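**Nindholm reissue series: progress report to the Tredumdale Music Fund**
8 Jan 2020
Prepared by Celeste Gouveia

Your second instalment was meant to cover transfers and test pressings for the first three albums. We have transferred two and pressed one, and I would sooner say so now than bury it on page four.

**Tapes**

The Zariņš quartet reels are in better shape than the boxes suggested. The Clomthorpe choir reels are worse. Side two has a dropout in the left channel that Dinesh Liyanage thinks he can patch from a safety copy. I have heard the safety copy and I am not convinced. It is duller at the top, and anyone with decent headphones will hear the join.

Dinesh also wants to describe the quartet record as "from the original masters". The reel we hold is labelled as a copy. Until somebody shows me otherwise, the sleeve will say "from the best surviving tape".
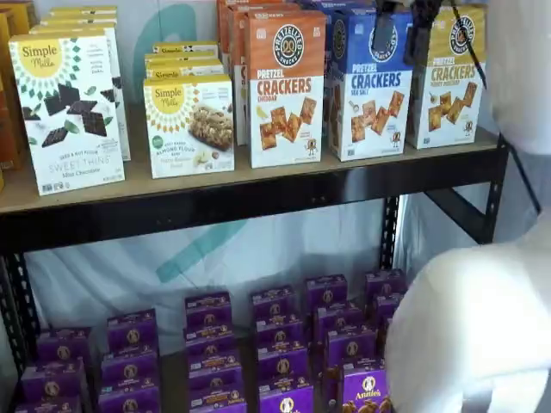
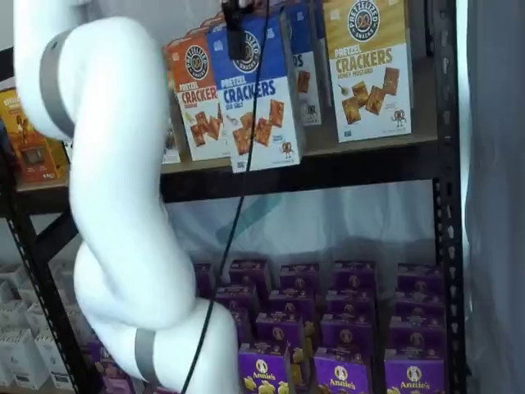
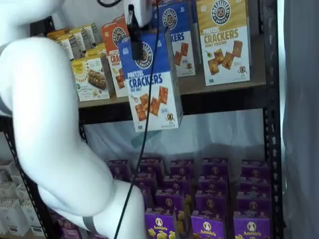

**Pressing**

Test pressings of the quartet album arrived in November. Side one is quiet. Side two has a swish through the slow movement, and the plant's answer was that it falls within tolerance. We rejected it and asked for a recut, which they have agreed to do at their own cost. I have that in an email but no delivery date.

**Money and orders**

- Spent on transfers: £2040
- Spent on the first cut and tests: £430
- Advance orders, quartet: 233
- Advance orders, choir: 63

The choir figure is poor. I was told the singers' families would account for most of the run and I see no sign of it. I suggest we halve the pressing and put the difference towards proper sleeve notes.

**What we need from you**

A decision on the smaller choir run, and permission to hold the third album until the quartet recut has been heard and passed. The digital versions can go ahead on the old timetable, if the fund still wants them separately.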